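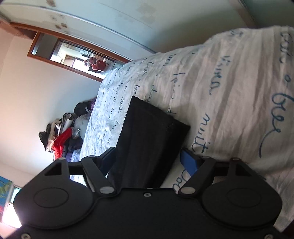
偏差

洋葱酱的工艺规程一共写了四版，第四版是我写的。前三版都存放在Flindness工厂二楼的文件柜里，用同一种蓝色文件夹，书脊朝外。第一版只有两页，正文里有一句“炒至适当颜色”，旁边有铅笔批注：谁的适当。批注没有署名。

我那时在Ginovora总部的工艺转移组，工作内容是把一个工厂会做的东西写成另一个工厂也能做的东西。一般流程是：到现场，跟班，抄录仪表数据，访谈操作工，起草规程，在新设备上验证，签字，离开。顺利的话三周。洋葱酱原计划也是三周。

产品很简单。洋葱去皮，切丁，挤去一部分水，入锅，加棕榈油，炒到深褐色，加盐，均质，热灌装。配料表上只有三样东西。客户叫Jaiswal，做团餐，拿它去当咖喱和炖菜的底料。Jaiswal的订单占这条线的大半产量，因此合同里附了一份感官标准，标准里有一罐实物参照样，每年更换，封存在零下的冰柜里，双方各持一份。

Flindness有两口锅。老锅是夹套式，刮板搅拌，容量1,000升，锅底中心略微下凹，原因不明，图纸上是平的。新锅容量2,000升，锅底符合图纸，搅拌转速可调，锅盖上装了Jadus在线色度计，每隔几秒读一次颜色，读到设定值自动停止加热。买新锅的目的就是停用老锅。

老锅做出来的酱，客户收。新锅做出来的酱，客户不收。

退货单我看过。理由一栏由Jaiswal的感官负责人乔治·尼姆里填写，用词很少：“颜色合格。盐合格。粒度合格。后段空。”

“空”不在双方约定的感官词汇表里。词汇表里有甜、咸、焦、生葱、油哈、金属，每一项配有对照溶液和强度刻度。我发邮件问尼姆里先生能否用词汇表内的词重新表述，他回信说可以，然后写道：“焦，偏低。但写焦会让你们去加焦，所以我写了空。”

厂长特蕾莎·卡里略把这封信打印出来，夹进了偏差调查的文件夹。她对我说，调查归你，锅归徐炳哲，别在他炒的时候跟他说话。

徐炳哲是老锅的操作工，上夜班。他在这条线上的年头比线上任何一台设备都长，只比那口锅短。夜班从晚上开始，一班两锅，两锅之间吃饭。他的饭盒里没有洋葱，我跟了他三周，一次也没有见过。

第一周我做的是标准动作。在锅壁、锅心和油层里各放一支热电偶，接记录仪，整夜采样。洋葱进厂时取样测干物质和糖。棕榈油每桶留样。搅拌电机的电流也记下来，因为酱体变稠时电流会升，电流曲线可以当作粘度的粗略代用。每天早上把曲线导出，跟新锅的曲线叠在一起看。

两口锅前半段几乎重合。洋葱下锅，温度跌下去，水分蒸发，温度停在一个平台上，很久不动。水走得差不多以后，温度离开平台往上爬，颜色开始变。规程第三版规定油层温度不得超过160度，两口锅都没有超过。

差别在后半段。老锅的电流曲线上有一个缺口。在颜色已经接近终点的时候，电流突然落到零，过一阵又恢复，恢复的瞬间有一个很高的尖峰，然后回到正常值。每一锅都有。缺口的宽度很稳定，10分钟，前后误差不到半分钟。

我最初把它当作仪表故障。记录仪的钳形表夹在一根旧电缆上，松动是常有的事。我换了钳形表，缺口还在。又换了电缆接头，缺口还在。第三个晚上我没有看记录仪，站在锅边看锅。

到了那个时间，徐炳哲按下停止按钮，搅拌停了。蒸汽没有关。他把锅盖掀开一条缝，手搭在盖子把手上，站着。酱面起初还在动，后来只剩几个地方往外鼓气泡，气泡破开的声音很闷。气味变了，从甜变成一种更干的东西。他没有看表，车间那面墙上也没有钟。然后他盖上盖子，按启动，电机吼了一声，刮板把锅底那一层揭起来，搅进去了。

我在笔记本上写：人为停机，10分钟，带汽。

规程里没有这一步。三个版本里都没有。

吃饭的时候我问他为什么停。他说：“让它坐一会儿。”

我问坐一会儿的目的是什么。他说：“底下要上色。”

我问颜色终点不是已经快到了吗。他把饭吃完，盖上饭盒，说那是上面的颜色。

从热传递的角度讲，这件事没有什么可神秘的。搅拌停下以后，锅底边界层不再更新，贴壁的一层酱温度继续上升，远高于主体温度，局部发生更深的褐变和一部分热解，产生苦味和烟熏味的小分子。重新搅拌以后，这一层被刮起并稀释到整锅，对总颜色的贡献很小，对后味的贡献很大。老锅底部下凹，停搅时油往中间聚，中间的酱等于在更薄的油膜下受热。新锅底平，搅拌从不停止，色度计只看表面。所以新锅的酱颜色合格，后段空。

整个分析我写了一页半，附了三张曲线图，发给总部。总部回复很快：请在新锅上复现，并将该步骤写入第四版。

复现由王圭彬负责。他是厂里最年轻的工程师，控制程序是他写的，对新锅有一种维护的态度。他在程序里加了一段：色度到达设定值的九成时，停搅，保持蒸汽，计时，重启搅拌。第一次试的时候重启失败，电机过载跳闸，一整锅酱坐在锅底继续变黑，最后是用铲子铲出来的。铲出来的东西装了好几个桶，放在后门外面，两天以后鸟都没有来碰。

第二次他降低了蒸汽压力，先点动再启动，成功了。第三次、第四次参数固定下来。第四次的样品寄给了Jaiswal，一周后尼姆里先生的回信到了：“焦，合格。后段不空。整体与参照样相近。可以接受试生产。”

按流程，到这里我应当起草规程第四版，在“工艺步骤”里加一行，在“关键控制点”里加一行，签字，离开。我没有离开，原因是“变更理由”一栏。

总部的模板要求每一个工艺步骤都填写来源：设计、法规、客户要求、或历史惯例。填历史惯例的，必须注明起始时间和依据。模板是我参与制定的。这一栏当初加进去，是为了清除那些谁也说不出道理的老习惯，比如某个工厂每次开机前要空转输送带三圈，查到最后，起因是多年前有一只猫睡在里面。

所以我去查停搅这一步的起始时间。

老锅没有电子记录。但是锅炉房有蒸汽流量的圆盘记录纸，一天一张，按月捆好，堆在锅炉房后面的架子上。搅拌停下时，传热变差，蒸汽用量会下降，在圆盘纸上应当留下一个小凹陷。我从最近的一捆往回翻。凹陷很清楚，一锅一个，像齿轮缺了的齿。翻到某一年的三月，凹陷没有了。

我把那个月的纸全部摊在锅炉房的地上。月初的纸上没有凹陷。中旬有几张，凹陷很浅，宽度不一，有时两锅里只有一锅有。月底宽度稳定下来，此后再没有变过。

也就是说，在那个三月之前，徐炳哲不停搅拌。三月里他用了两周时间，把停搅从没有试到10分钟，然后固定。

接着我去查那个月的质量记录。留样早已销毁，但放行单还在。放行单是一张半页纸，上面有批号、颜色、盐分、水分，以及一栏感官评定，由当班品控员填写并签字。三月以前，感官栏里写的都是“正常”。三月初，有四张写的是“淡”，有一张写“没有味道”，有一张先写了字又划掉，改成“正常”，笔迹很重，纸背能摸出来。中旬以后是“尚可”。月底恢复“正常”。签名全部是同一个人：许允姬。

颜色、盐分、水分的数值整个月没有变化。

我去问卡里略厂长，许允姬是否还在厂里。她说退休了，住得不远。我问她三月那次是不是换过洋葱供应商。她说没有换过，洋葱一直从河对岸来。她看了看我手里的放行单，把门关上了。

“她那年冬天得了一场感冒，”她说，“好了以后鼻子没有全好。”

我问当时为什么没有调岗。

“没有报告。当时品控只有她一个人，感官评定没有复核。等我知道的时候，已经过去很久了，酱卖得比以前好。”

我问徐炳哲知不知道。

“他们是夫妻，”厂长说，“你跟了三周班，没有人跟你说吗？”

没有人跟我说。访谈提纲里没有婚姻状况这一项。

从技术上把这件事排一下顺序，是这样的。品控员的嗅觉受损。嗅觉受损通常不均匀，有些气味整段丢失，有些保留。她丢掉的大概是熟洋葱的甜香一类，保留的是烟和焦苦，后者有相当一部分走的是味觉和三叉神经，受嗅觉影响较小。原来的酱到了她嘴里，只剩咸和一点甜，所以她写“淡”，写“没有味道”。操作工看到放行单，也可能是在家里听到的，于是开始调整工艺，每天调一点，每天看她写什么，直到她写“正常”。这是一个闭环。传感器坏了，控制器围着坏的传感器重新整定，最后稳定在一个新的工作点上。

换作仪表，我会开一张偏差单，校准传感器，追溯受影响批次。问题在于受影响批次是此后的全部批次，其中包括合同附件里的那罐参照样。Jaiswal是在那个三月之后才成为客户的。尼姆里先生从来没有尝过以前的酱。他的标准，他的参照样，他教给下属的那个不空的后段，都来自那个新的工作点。

我用了一天时间考虑是否需要做一锅三月以前的酱。从调查的完整性来看，需要。我写了试验申请，理由填“建立历史基线”，厂长签了字。王圭彬觉得没有必要，他说新锅前几批不就是吗，连续搅拌，同样的颜色终点。我说锅不一样。他说那就在老锅上做，他去跟徐炳哲讲。他去讲了，回来说徐师傅同意，但是要排在夜班第二锅，并且那一锅他不签操作工的名字。

那一锅是我签的。

徐炳哲照常下料，照常加油。到了那个时间，他的手放在停止按钮旁边，没有按。刮板一圈一圈地走，颜色一路走到终点，他关了汽。取样，冷却，装罐，贴标签。标签上的日期是2019/06/17，批号后面加了字母T，表示试验。

次日上午做感官评定。厂里能参加的有六个人，按规定做三角测试，即每人三杯，两杯相同，一杯不同，找出不同的那一杯。六个人全部找对。找对以后可以自愿写偏好。四个人偏好现行产品，两个人偏好试验批。试验批的描述有：甜，圆，像刚炒好的洋葱，短。现行产品的描述有：深，像有肉，后面长。王圭彬写的是“差异显著，个人无偏好”，他在所有测试里都这样写。

我自己的结果不计入。我偏好试验批。

剩下一罐试验批，按规定保留到调查关闭。当天傍晚，我带着这一罐和一罐现行产品去了徐家。事先征得厂长同意，也征得徐炳哲同意。他那天上夜班，不在家。

许允姬住在一楼，厨房朝院子。她先问我吃过没有，我说吃过了。她看到两个罐子，就去拿了两只白瓷勺，两杯温水，和一块没有盐的饼干，摆成一排，间距一样。这是品控员的摆法，我带的徒弟里没有几个能摆得这样齐。

我没有告诉她哪罐是哪罐。罐底贴了三位随机数的标签。

她先看颜色，再用勺子背把酱抹开看粒度。然后闻，每一罐都闻了足够长的时间，闻的时候没有表情。她尝了左边的，喝水，吃一小口饼干，等。尝右边的。又喝水。

“右边是他炒的，”她说。

我说两罐都是他炒的。

她想了想，又尝了一次左边。左边是试验批。

“这个我尝着没有什么，”她说，“咸的，软的。以前的酱是这样的吗？”

我说按照我们能够复现的程度，是这样的。

“以前的很香，”她说，“我记得很香。我们刚进厂的时候，下了班坐车，别人都知道我们是炒洋葱的。”

她把左边的罐子拿起来，又闻了一次，放下，把盖子拧好。拧得很紧，后来我在办公室用了扳手才打开。

我问她三月的放行单。我带了复印件，但是没有拿出来。她不需要看，她说有一张她先写了别的，又改了，那一批本来就是正常的，仪器上每个数都对，是她尝不出来。她说写“没有味道”那一天，回家以后两个人都没有说话。过了几天他带回来一小碗，说是今天的，让她尝。再过一天又一碗。她说到后来有一碗，她吃出来了。

“我说这个可以。他就没有再带过。”

我问她当时是否知道他改了工艺。

“我是品控，”她说，“我当然知道。酱底下有黑点了，从前没有的。我在镜下看过，尺寸在标准里面。”

标准里对黑点的规定是她写的。我后来核对过，三月以后没有改动过那一条，黑点的尺寸确实在标准里面。

她问我规程怎么写。我说正在写。她问停火那一步会不会写进去。我纠正说，是停搅，火没有停。她说对，停搅。

我说会写进去，因为新锅也需要这一步，客户认这个味道。她问那老锅呢。我说老锅在新锅完成验证以后停用。她点了点头，把勺子拿去洗了，问我徐炳哲以后做什么。我说按照卡里略厂长的安排，他去看新锅，新锅是自动的，看着就行。她说他看不住的，他会去掀盖子。

新锅的盖子有联锁，加热状态下掀不开。我没有说。

回到厂里，我把第四版的草稿打开，停在“变更理由”那一栏。可选的来源有四项。设计，不是，没有人设计过。法规，不是。客户要求，从合同角度成立，参照样就是要求，但参照样取自这一工艺，用它作为这一工艺的依据属于循环论证，这种写法我在别人的规程里批过不止一次。历史惯例，成立，须注明起始时间和依据。起始时间我有，精确到两周。依据我也有。

依据如果如实填写，应当是：为补偿当班品控员嗅觉缺失，由操作工自行调整，以该品控员评定为终点。这句话一旦进入文件系统，会触发一连串动作。质量部要对许允姬签署的全部放行单做有效性评估。法务要评估是否通知客户。徐炳哲未经批准变更工艺，要补一份违规记录。食品安全方面没有任何问题，苯并芘和丙烯酰胺我都送检了，停搅前后都在限值以内，但是动作照样会发生，因为系统是按动作设计的。

我打电话给尼姆里先生，本来是为了确认试生产的批次安排。最后我问他，“空”这个词，他最早是从哪里来的。

他说不是他的词。他第一次到Flindness验厂时，有一个品控员陪他尝酱，他觉得后味有点重，问能不能轻一些。那个人回答说轻了就空了。他当时不同意，带回去用了一个月，就同意了。他说后来他尝别家的，都先找那个地方。

我问他现在是否仍然觉得重。

“重，”他说，“一直重。您要改吗？”

我说没有这个计划。他说那就好，换参照样的手续很麻烦，他们那边要填的表比我们多。

第四版在一周后提交。停搅一步写在第七条，内容如下：色度达到终点设定值的九成时，停止搅拌，维持夹套蒸汽，保持10分钟；先点动，后恢复搅拌。注：此步骤决定产品后味，不得省略或缩短。

变更理由一栏，我选了历史惯例。起始时间照实填写。依据一栏填的是：经感官评定确定。评定人：许允姬。参见当年三月放行单。放行单的复印件我附在后面，包括划掉又改的那一张，按日期排列，没有加说明。任何人把它们跟蒸汽记录纸放在一起看，都能得出我得出的结论。蒸汽记录纸我捆好放回了锅炉房的架子，并且在文件里写了架号。

审批用了大约两周。质量部退回来一次，意见是第七条的“后味”不属于受控词汇，请改用词汇表内的词。我改成了“焦”。尼姆里先生作为客户代表会签时，在“焦”字后面用括号加了一个“空”，又注明：见词汇表修订申请。修订申请是他自己提的，定义栏写“焦感不足时后段的状态”，对照溶液一栏写“试验批T，如尚有留样”。

留样还有一罐。按规定调查关闭后应当销毁，我填了延期保存，理由是用作对照品，保管地点是Flindness冰柜，与参照样同层。

老锅停用那天我已经在另一个工厂，做番茄。王圭彬发来新锅连续十批的曲线，请我归档。曲线很整齐，缺口宽度完全一致，由计时器决定。只有第六批不同，缺口多出来将近一分钟。我问他是不是程序有问题。他回复说程序没有问题，那一批的保持阶段有人在操作屏上按了暂停，随后又按了继续，权限记录显示是徐炳哲的工号。那一批的洋葱水分偏高。

我问放行结果。他说合格，感官栏写的是“正常”，并且问我要不要开偏差单。

我让他把那批洋葱的水分数据先发给我。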